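Navach Grip-Check Module
For two-finger grippers, simulated and real
From Hudden

Current version: 5.3
Updated Thursday, March 7, 2024

Grip-Check is a small add-on that watches the space between two gripper fingers and stops the arm when the hold doesn't match the plan. We love this little module, and version 5.3 is the one we've been wanting to put out for a long time!

What went wrong in 5.2

Version 5.2 could report a good hold on a thin tool when only one finger was carrying the load. The finger positions looked fine, the motor current looked fine, and the arm went on to its next move with the tool free to swing. Our testers at Dindilton caught it with long kitchen tools (knives most of all), and it came up in 32 of 106 simulated runs. With a block or a cup you would never see it, so if you only handle chunky objects you may have run 5.2 for months with no trouble.

The fault was in how we averaged the two finger readings. A strong reading on one side could hide a weak one on the other.

What's new in 5.3

Each finger is now judged by itself, and both have to pass before the arm moves. There's also a blade setting, which slows the wrist and blocks any move that would swing a sharp tool outside the work area. It is on by default. Please leave it on!

The Agbenyega viewer is included too, so you can stop a run at any step and look at the hold up close. It's a joy to use, and it makes bad holds so much easier to spot.
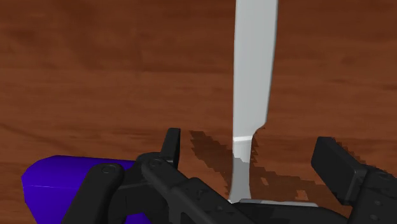

Simulated knife hold, blade up, over the wood table.

Safety notice for 5.2 users

Stop using 5.2 with knives, scissors or any other sharp tool until you have updated. Saved grip settings carry over, but thin-tool limits must be set again by hand. Run the hold test 3 times with a blunt dummy before going back to a real blade, and keep people out of reach of the arm while it runs.

Works with: Hudden controllers, Navach simulator
Update: free for all 5.x owners
Next planned release: May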